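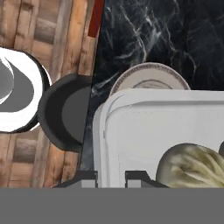 Refaire un parquet soi-même, deuxième partie

En mars, j'avais laissé le salon à moitié démonté. Depuis, j'ai avancé, lentement, surtout le soir entre 18 heures et le dîner. La maison de Rendanholm a un plancher en sapin posé directement sur les lambourdes, sans rien dessous, et il grince à peu près partout.

J'ai commencé par repérer les lames à garder. Celles du côté de la fenêtre sont creusées par les vis qu'un ancien propriétaire a mises n'importe comment. Je les ai retirées au pied-de-biche, avec une cale pour ne pas abîmer la voisine. Les clous d'origine viennent bien si on tire droit. Les vis, non. J'ai cassé 20 têtes et j'ai fini à la perceuse.

Pour les lames de remplacement, j'ai fait deux dépôts de matériaux. Le premier n'avait que du chêne. Au second, chez Şimşekoğlu, il restait un lot de sapin ancien, dans une largeur proche de la mienne. J'ai payé 400 euros, livraison comprise. C'est plus cher que du neuf, mais le neuf reste jaune pendant des années à côté du vieux bois et je n'avais pas envie de teinter.

Les rainures ne tombaient pas juste. Elif Naz Dönmez, ma voisine, m'a prêté sa défonceuse et j'ai repris les languettes une par une sur deux tréteaux dans la cour. Il faut compter une bonne semaine pour ce genre de travail quand on a un emploi à côté - j'en avais prévu trois soirs.

Pour le ponçage, j'ai loué une machine à bande. Grain 50 d'abord, en diagonale, puis 80 dans le sens du fil. J'ai laissé une trace en demi-lune près de la porte en m'arrêtant sans relever le tambour. Elle se voit le matin quand le soleil est bas. Je la reprendrai peut-être au racloir.

Reste la finition. Güven Karaca, qui a fait le même chantier chez lui, est partisan du savon noir et rien d'autre. Je penche pour une huile dure, à cause du chien et de la porte du jardin. J'ai fait deux essais sur des chutes, une couche et deux couches. Avec deux couches, le bois fonce nettement et les nœuds ressortent trop à mon goût.

Je n'ai pas encore traité le problème du seuil avec la cuisine. Le carrelage est plus haut que le parquet et la barre que j'avais achetée ne rattrape pas la différence. Si quelqu'un a posé un seuil en bois massif taillé en biais, je veux bien savoir comment il l'a fixé.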